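Wedatov House Residents' Group
Minutes of the July meeting, held in the ground floor lounge, 6 p.m.

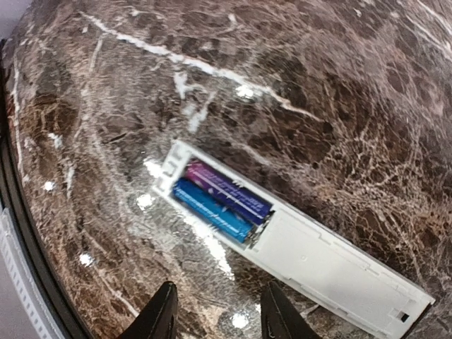

Lounge remote, back cover off, two AA batteries fitted.

Present: Vasanthi Munasinghe (chair), Habibur Ekanayake, Piyumi Marikar, Ashraful Ranasinghe, Shiuli Majumder (minutes)

1. Minutes of the last meeting
Agreed, except that Piyumi did not "welcome" the new heating controls. She said she would wait and see. Corrected.

2. Lounge remote
Habibur reported that the white remote for the heating and cooling unit has been unreliable for weeks. The managing agents, Trillitz, have told him twice that the fault is flat batteries. Piyumi asked how many sets of batteries a remote has to go through before the agents consider that it might be the remote. Habibur said he had bought two sets out of his own pocket and would like the money back whatever the answer is. Agreed.

Vasanthi noted that the pair in the remote do not match, one being pink going to purple and the other bright blue, and asked whether anyone had put in one new and one old. Habibur did not think so but could not swear to it. Ashraful said mixed batteries were a poor basis for a complaint and Trillitz would say so at once. It was agreed to fit two of the same kind, both new, and test again before writing to anyone.

Shiuli asked where the back cover was. Not known. Ashraful thought it might be in the drawer with the spare keys. The drawer was looked in during the meeting and it was not there. Piyumi proposed tape. Vasanthi was against tape, having seen what it did to the last one. Left open.

Trillitz have offered a replacement handset from the makers, Irkon, and a "smart control package" covering the lounge and the hall. Price quoted: 1000 plus fitting. Piyumi asked what the package does that a working remote does not. Ashraful read out the leaflet. The meeting was no wiser. Vasanthi pointed out that the leaflet promises savings but does not say on what, or compared with what. Not to be pursued unless Trillitz can put a figure in writing. The price of the handset alone was not given in their letter and is to be asked for.

Action: Habibur to buy one matching pair and keep the receipt.
Action: Ashraful to ask Trillitz for the price of the handset and of a cover by itself.

3. Marble table
Shiuli raised the cleaning of the brown marble table. Cele, the cleaning firm, say that the surface needs a yearly treatment to "protect the veining". Piyumi said the veining is in the stone and she did not see how it could come off. Habibur agreed but said the top does mark if people leave cups on it, and it is so busy with white and cream lines that you cannot tell a mark from the pattern until you wipe it. Vasanthi thought that was rather an argument for leaving it alone.

Ashraful asked if anyone had seen a difference after last year's treatment. No one had. He added that he was not certain it had been carried out, as the job sheet is unsigned. Cele to be asked for the signed sheet. No treatment to be booked until it turns up.

Action: Shiuli to write to Cele.

4. Things left in the lounge
Some 21 items are now on the shelf by the door, mostly umbrellas and single gloves. Vasanthi suggested a notice giving people until the end of the month. Piyumi said the last notice had no effect and was itself left on the shelf. A notice will go up anyway, with a date on it this time, and what is left after that goes to the charity shop.

Action: Vasanthi to write the notice.

5. Any other business
Habibur asked whether the remote could be fixed to the wall so that it stops wandering. Ashraful was doubtful, given that the last bracket came down with a piece of plaster. To be discussed again once there is a remote worth fixing to anything.

Shiuli asked for the meeting to start on time in future. Noted.

Meeting closed 7.25 p.m.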